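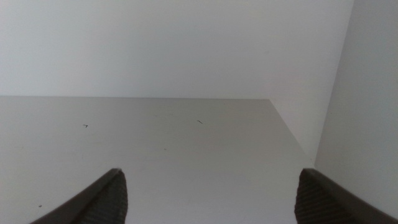
The arm stopped again last night, a little after 2 a.m., on cycle 147 of a planned 500. Same fault as before: the Surkier controller reported a grip force error and dropped into a protective stop with the fingers open.

I had blamed the force sensor. I swapped it in November and got 19 clean runs, which was enough to fool me. This time I went through the log line by line. At cycle 146 the arm closed on a part, the width reading came back wrong, and the software called it a good grip anyway. It then carried nothing over to the shelf, let go of nothing, and went back for more. The fault only came up on the next close.

So the stop was fine. The check before it was bad. I had set the width tolerance too wide back when I was testing with the foam blocks from Kurndale, and I never changed it back.

I've tightened it and added a second reading after the lift. I also moved the e-stop button to my side of the bench. Reaching past a live arm to hit it was a dumb setup, and I did it twice.

The full log is 1394 lines. If anyone else is running Kurar firmware on a Surkier, check your tolerance file after every update.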